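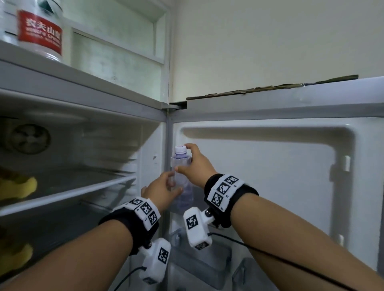 A water bottle held in the door of the shared refrigerator

Home Rooms Kitchen House Rules FAQ Contact

Shared Kitchen FAQ: Water and the Refrigerator

These are the questions that guests of Clelludero send to us most often before they arrive. The answers were last checked on 2019-03-01. If your question is missing, please write to Lajos Nyitrai at the front desk.

Where should I put my drinking water?

Bottles go in the door, standing up, with the cap closed well. The shelves inside are for food. Please do not lay a bottle on its side on the glass shelf, even for a short time. It rolls when the next person pulls out a box.

How many bottles may I keep there?

Each guest may keep 3 bottles in the refrigerator. If you have bought a big pack, leave the rest in your room or in the dry cupboard beside the stairs. We had one summer when a cycling group filled everything with water and there was no room for milk.

How do I know which bottle is mine?

Many of our guests buy the same water in the same shop, so a label from the factory does not help much. We ask you to write your room number on the cap with the marker pen that hangs in the kitchen.
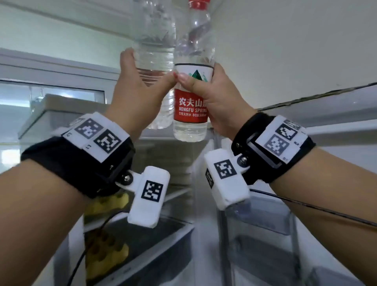

Bottles without any label are the ones we receive most questions about. Some guests take the label off for recycling, and some fill an old bottle again from the filter tap. Both are allowed. When a clear bottle with no label stands next to a Nongfu Spring with its red cap and red band, it is easy to say which is which, but two clear ones together cannot be told apart. So for these bottles the room number is not optional. A bottle without a number may be removed on cleaning day.

When is cleaning day?

It changes with the season, and the date is always written on the board by the kitchen door. Abilio Mateos empties the refrigerator, wipes the shelves and the door, and puts back everything that has a room number. This takes almost 60 minutes. During this time please keep your cold things in your room.

Can I put a bottle in the freezer to cool it faster?

Please don't do this. Water becomes bigger when it freezes and the bottle can break. If you need cold water for a day trip, put it in the door the evening before — 12 hours is more than enough.

May I keep fruit in the refrigerator too?

Yes, on the shelf, in a bag or a box with your room number. Leave a little space between your things and the fan at the back wall, so that the cold air can move.

The door does not close. What should I do?

First check that no bottle is standing too far out. Usually it is a tall one. Move it and push the door gently until you feel it hold. If it still opens, tell the front desk the same day, also in the evening.

What do I do with my water when I leave?

You can take it with you, or pour it on the plants in the yard. Empty bottles go in the bin for plastic, with the cap on.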